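Como organizo as caixinhas pequenas em caixas transparentes (e paro de perder tudo na gaveta)

Eu sou daquelas pessoas que guardam caixa. Caixa de relógio, de caneta, de fone, de perfume, caixinha que veio com um cabo dentro e que é bonita demais pra ir pro lixo. Durante anos isso tudo morou numa gaveta do corredor, uma por cima da outra, e toda vez que eu precisava de alguma coisa era uma escavação. Numa terça à noite resolvi tirar tudo de lá e montar um sistema. Deu certo, já dura uns bons meses, e várias leitoras pediram o passo a passo, então lá vai!

O que eu usei

Uma caixa plástica transparente com alças nas pontas (tenho duas da Vainio e uma da Somell, as da Somell são um pouco mais altas)
Forro antiderrapante para gaveta, desses de rolo
Um pano grosso para cobrir a mesa
Tesoura, fita métrica, lápis
Etiquetas adesivas da Prasberg, mas qualquer uma serve

De dinheiro foi pouca coisa. O forro vem em rolo de 100 cm e ainda sobrou um pedaço bom que foi parar debaixo dos potes de tempero.

Passo 1: forre a mesa antes de tudo

Eu pulei essa parte da primeira vez e me arrependi. Caixinha preta de papelão risca com uma facilidade que dá raiva, principalmente aquelas foscas. Estico um pano grande, sem dobra, e trabalho em cima dele. De quebra, pecinha pequena que cai não sai rolando pro chão (tenho gato, vocês entendem).

Passo 2: esvazie e abra caixa por caixa

Abra mesmo, uma por uma. Achei duas caixas vazias, uma com parafusos de um móvel que nem tenho mais e uma com um brinco que eu procurava desde dezembro!! Faço três montes: o que fica, o que vai embora e o que está na caixa errada. Se você empacar em algum item, deixe de lado e volte nele no fim, senão a noite acaba e a mesa continua cheia.

Passo 3: meça o fundo da caixa e corte o forro

Meça o fundo por dentro, não pela borda, porque quase toda caixa plástica é mais estreita embaixo. Na minha o corte ficou com 30 cm no lado comprido. Risco com lápis no avesso, corto com tesoura grande e aparo os cantos em curva. Se o forro ficar ondulado, deixe uma noite debaixo de uns livros pesados.

Eu gosto de cor forte no fundo. As minhas caixinhas são quase todas pretas, e num fundo escuro elas somem. Com azul vivo ou amarelo dá pra ver de longe onde tem espaço sobrando.

Passo 4: agrupe por formato

Sei que todo mundo manda separar por categoria, e eu até tentei: eletrônicos de um lado, papelaria do outro. Ficou um quebra-cabeça horrível, com caixa alta do lado de caixa baixa e tudo tombando. Agora junto as que têm o mesmo formato e pronto. As iguais vão sempre para a mesma caixa transparente, e a etiqueta de fora me diz o que tem ali.

Passo 5: coloque as caixinhas em pé

Em pé elas ocupam bem menos fundo e você puxa uma sem mexer nas outras. Deixo todas viradas para o mesmo lado, com a parte escrita apontando para cima, e começo pelas pontas, uma à esquerda e outra à direita, para depois preencher o meio. O vão entre elas tem que dar para dois dedos, senão você não consegue pegar. A que ainda vai entrar eu deixo deitada no pano, na frente da caixa, já no sentido certo.
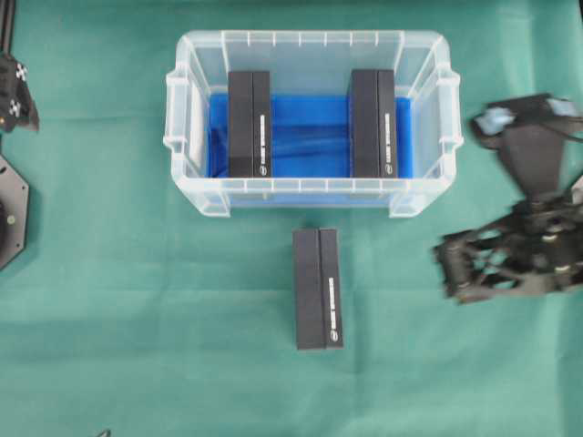
Passo 6: etiquete por fora

Escreva grande! Letrinha miúda, dessas que já vêm impressas na caixinha, não adianta nada quando a caixa está na prateleira de cima. Colo a etiqueta no lado curto, embaixo da alça, que é o lado que fica virado pra mim. Caneta permanente, e espero secar antes de passar a mão (já borrei três).

Passo 7: escolha o lugar e respeite

As minhas ficam numa estante da Grunder no corredor, na altura dos olhos. Antes eu empilhava uma na outra, mas aí a de baixo nunca era aberta. Se precisar empilhar, que sejam duas no máximo, com tampa firme, e a mais pesada embaixo.

E a manutenção?

De tempos em tempos eu tiro o forro, passo um pano úmido com detergente neutro, deixo secar bem à sombra e devolvo. Leva o tempo de um café. Caixinha nova só entra se couber em pé sem apertar as outras. Se não couber, alguma tem que sair, e essa é a parte em que eu ainda roubo um pouquinho, confesso.

Na próxima eu mostro a gaveta dos cabos, que está um horror. Se você tem um jeito bom de enrolar carregador, me conta nos comentários!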